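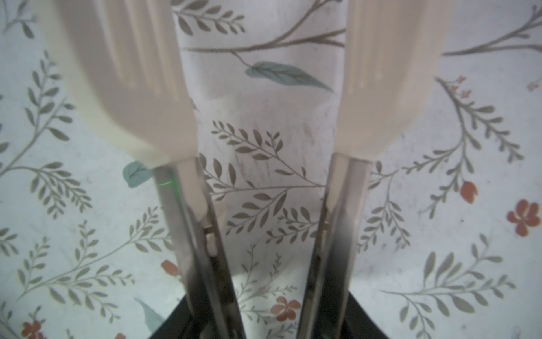 Preden, our leaf and flower pattern: frequently asked questions

We are Itik, a small shop for printed covers in Fadton. Preden is the pattern we get the most letters about, so I have collected the answers on one page. If your question is missing, please write to us and I will add it when I have time. The page was last corrected in June.

Is Preden a fabric or a paper?

It is both. The same drawing is printed on cotton cloth and on strong covering paper. On the order form you choose "cloth" or "paper" in the first field. Please look at this field twice before you send the form. Many exchanges in our shop come from this one field.

What colors are in the pattern?

The ground is white. The branches are gray-brown and carry many small narrow leaves, and between them you find some leaves in blue-green and teal. The flowers are small and rust-red, and there are also tiny pink blossoms. Customers often ask if the red is a Christmas red. I would say no, it is more like an old brick.

Which plain colors go well with it?

For napkins and cushions I recommend first the blue-green, because in the pattern it is used only a little and it looks good to repeat it. A gray-brown is also safe. With bright red you must be careful, it makes the rust-red look dirty. Cream is a question of taste. Beside a very white ground, cream can look like a white that became old, so I advise you to hold both together near the window before you buy.

Can I get a sample?

Yes. The samples are small, and the pattern is large in comparison, so it is possible that your sample has mostly branches and no flower at all, or one big leaf and nothing else. This is not a mistake. If you want to see a flower, write "with flower please" in the notes and I will cut it accordingly. Samples cost nothing, you pay only the stamp.

How is it sold?

The cloth is cut to your length, in whole or half meters. The paper comes in rolls of 10 meters and we don't cut the rolls. I know this is a lot for one drawer. In the shop in Fadton we have a box with remains of paper, but I cannot send from this box, because the pieces are all different and it takes me half a day to describe them by letter.

What is the smallest order for cloth?

Half a meter. Sending is free from 2 meters.

Has the pattern an up and a down?

Almost not. The branches go in several directions, some lie quite flat and some rise like a spray. On a table nobody will sit at the "wrong" side. On a curtain you should pay a little attention, some of the flowers are like a tulip and it is nicer when they do not hang with the head down. If you make two curtains for one window, please cut both in the same direction.

Do I need more material to match the pattern at a seam?

Yes. The repeat is large. For a tablecloth with a seam, add one full repeat for every seam, and put the pieces on the floor next to each other before you cut. Match the branches first. If the branches meet well, the eye forgives a small flower that is not complete. You find the measure of the repeat on the label of your roll or on the receipt for the cloth. I don't write it here, as it was changed slightly when we moved to the new printer, and I don't want that somebody cuts after the old number.

How do I wash the cloth?

Wash it before you sew. Turn it with the print inside, use a mild soap for colors, cool water. Do not use bleach, also not the kind that is called "gentle" on the bottle. The white ground survives it but the rust-red goes to orange. Dry it in the shadow. Iron it from the back side while it is still a little damp.

Does it shrink?

A little, more in the length than in the width. Therefore the first wash before cutting. I have received angry letters about this and I understand them, so now it is also written on the bag.

What can I do against spots?

For coffee and tea, cold water as soon as possible, then the normal wash. For fat, put some dish soap on the place, wait, and rinse. For candle wax, let it become hard, break away what you can, then lay kitchen paper above and under it and go over it with a warm iron. Move the kitchen paper often. Red wine I cannot promise. My mother-in-law uses salt and has success, I used salt and had no success.

Can the paper be wiped?

With a dry cloth, yes. With a cloth that is slightly damp, quickly and without rubbing. The paper is not coated. Please do not put it directly under a dish rack or in the drawer with the oil bottles.

What do people use the paper for?

Drawers and shelves mostly, and the back wall of a glass cabinet, where it looks very friendly behind white plates. Some cover boxes or school books with it. One customer sent us a doll house with Preden on the walls of every room. The leaves were much too big for the dolls and I liked it very much.

How do I lay the paper in a drawer without folds?

Unroll it the evening before and let it lie flat with some books on the corners. Measure the bottom of the drawer in the front and also in the back, old drawers are seldom straight. Make a model from newspaper, try it, correct it, and then draw around the model on the back side of the good paper. Fix it only at the corners with small pieces of double tape. When you glue the complete surface you will not get it out again.

My new piece has not the same white as my old piece. Why?

Until some time ago the pattern was printed by another house. Now it is printed for us by Van der Merwe, and their white is slightly colder. The teal leaves are also a bit stronger. If you want to add to an older tablecloth, send me a small corner of it and I will compare it with what we have on the shelf. Sometimes there is still an end of the old print.

Can I exchange cut cloth?

No, when it was cut for you it is yours. Unopened paper rolls we take back for 17 days. The roll must be closed with our sticker.

Do you sew to order?

We hem tablecloths and runners with a simple straight hem. Round tablecloths we do not make at the moment. The corners can be folded or mitered, please tell us which, if you write nothing we make them mitered.

Will there be other colors of Preden?

We tried a version with a dark ground. The small gray-brown branches disappeared in it and only the flowers were left swimming, so we stopped. A version without the pink is still in discussion.

When is the shop open?

From 11 in the morning until the late afternoon. If you want to see the cloth in daylight, and you should, come before it gets dark. The lamps in our shop are warm and they make the white more yellow than it is.

Comments

leafdrawer
I did my whole kitchen with the paper and had some left over for a shoebox. The newspaper model trick works great. Wish I had read it before the first drawer.

plainhem
Can I put the cloth in the dryer if I've already prewashed it?

Itik (shop)
I would not do it. On low heat the color stays, but the cloth gets hard folds that are difficult to iron out. I will add this to the page.

northwindow
Agree on cream being tricky. I bought cream napkins anyway and ended up giving them to my sister. The blue-green ones look right.

twocats
Is the flower with five petals supposed to be a real plant? We have been arguing over breakfast.

Itik (shop)
The drawing was bought from an old collection and there was no plant name with it. Somebody in the shop says wild rose, but the leaves do not fit.

plainhem
Thanks, line drying it is. Also please bring back the round tablecloths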